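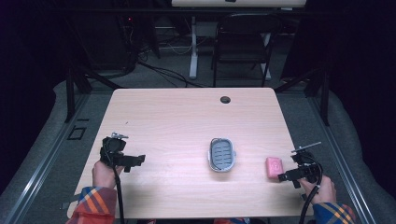 Soap and dish on the table, one gripper in each hand.

July — by Elvira Villanueva

Section 4: Your first shift with the hand grippers

I packed gift soap by hand at Movwood for years, so believe me, I get it if teaching a machine your job feels weird. My day changed less than I'd feared! I still decide how a bar should be handled, I just do it through a pair of grippers now.

1. Put the dish near the middle of the table and the soap to its right.
2. Pick up both grippers and check that the cables hang free.
3. Open and close each one 2 times before you touch the soap.

Note: Slow is fine. Tin-yau Ho trains our new people and he still goes slower than I do. 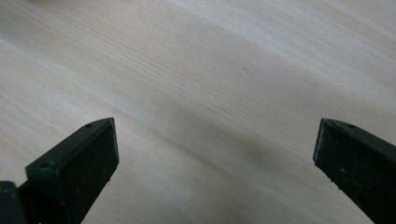 Pad care is the part of the job that used to be washing my gloves. Look at the inner faces of both fingers before every run. If the black rubbery pads have pale specks of dust on them like these, wipe them with a dry cloth — no cleaner, it makes them slick.

4. Lay a pad that still slips in the Domum tray and write it on the sheet.
5. Stop after 38 runs and swap with your partner. You'll want to keep going (I always do), but your wrists won't thank you.

Caution: Never pull a gripper toward you by its cable. Set it down, walk around the table, then pick it up again.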